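Betreff: Re: [handtracking] Markerbänder am Handgelenk: Ausfälle beim Schreibtisch-Aufräumen
Von: Balakrishnan Joseph
Datum: 21. April 2022

Hallo zusammen,

zu den Ausfällen in der Aufgabe "Kleinteile einsortieren", Kopfkamera, beide Handgelenke mit Markerband:
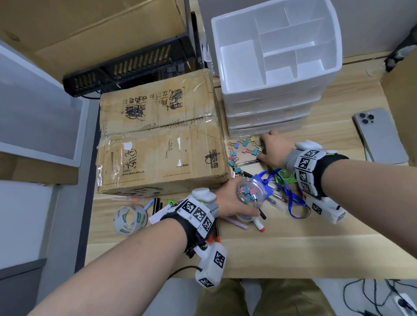

ich habe den Datensatz Visser noch einmal komplett durch die neue Posenschätzung laufen lassen, diesmal mit getrennter Auswertung für links und rechts. Antworten im Text.

> Wir sehen bei Visser deutlich mehr Lücken in der Handgelenkspose als
> bei Prilano, obwohl Kamera und Kalibrierung identisch sind. Die Lücken
> liegen fast alle in den Greifphasen. Liegt das an der Detektion oder
> an der Verdeckung?

Überwiegend an der Verdeckung. Von 170 Episoden haben 64 mindestens eine Lücke von mehr als 30 Bildern. In den von mir geprüften Fällen ist während der Lücke entweder gar kein Marker vollständig sichtbar oder nur einer unter sehr flachem Winkel. Die Detektion selbst arbeitet bei ausreichend großer Projektion sauber, auch vor unruhigem Hintergrund. Gedruckter Text und kleine QR-Codes auf Kartons führen gelegentlich zu Kandidaten, die aber beim Decodieren verworfen werden. Falsche IDs habe ich keine gefunden.

> Könnte man die Lücken nicht einfach linear interpolieren?

Für die Translation bei kurzen Lücken ja, für die Rotation nein. Beim Kippen eines Behälters dreht der Unterarm schnell, und genau dann wechselt der sichtbare Marker. Die Interpolation schneidet die Drehung ab, und die gelernte Policy kippt danach zu früh. Ich verwende jetzt einen Glätter auf SE(3) mit dem Gyroskopsignal als Prädiktion und den Markern als Korrektur. Das Gewicht der Korrektur hängt von Markerfläche und Blickwinkel ab. Bei Lücken oberhalb der genannten Schwelle wird die Episode weiterhin verworfen oder geteilt.

> Was ist mit den Sprüngen beim Wechsel von einem Marker zum nächsten?

Die sind systematisch. Die Extrinsik der einzelnen Marker zueinander stammt noch aus der Konstruktionszeichnung, die Blöcke sitzen auf dem Band aber nicht exakt dort. Nach einer gemeinsamen Ausgleichung über etwa 1552 Bilder mit je mindestens zwei sichtbaren Markern desselben Bandes sind die Sprünge im Rauschen verschwunden. Voraussetzung ist, dass das Band innerhalb einer Sitzung nicht verrutscht. Für Sitzungen aus dem Februar kann ich das nicht garantieren, dort schätze ich die Extrinsik pro Episode neu.

> Zweihändige Aufgaben: eine Zeitbasis oder zwei?

Eine. Beide Bänder werden auf die Kamerazeit bezogen, der Versatz der Gyroskope wird pro Sitzung über Kreuzkorrelation bestimmt. Ein Restfehler bleibt und betrifft vor allem Aufgaben, bei denen eine Hand hält und die andere zulangt.

Offen ist noch die Fingerpose. Aus dem Handgelenk allein lässt sich der Kontaktzeitpunkt bei flach liegenden Büroklammern und ähnlichen Teilen nicht bestimmen. Der Schätzer aus Vollar liefert brauchbare Fingerspitzen, solange die Hand von oben gesehen wird, aber keine verlässliche Tiefe. Wer dazu Vergleichsdaten hat, bitte melden.

Der Code liegt im Zweig grasanix-smoothing. Die alten Posen bleiben vorerst daneben gespeichert, bitte in Auswertungen angeben, welche Variante benutzt wurde.

Gruß
Balakrishnan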